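About Podance

Hello, I'm Felicja, and I started Podance with Unathi Modise after 11 years of fitting robots for other people. We do one thing here: bin picking for small workshops. You send us a box of your fiddly mixed parts, we try them with an arm in our own workshop, and you get a straight answer on whether it's worth your money.
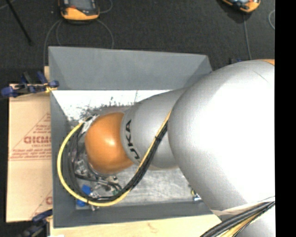
Our starter service is called Troko, and it's the bit I'm proudest of! It costs £219 for a trial of up to 20 different parts, with a written report at the end (Unathi writes those – mine ramble). If you like what you read, we'll come and set up the real thing at your place. Ring us any time after 11 in the morning.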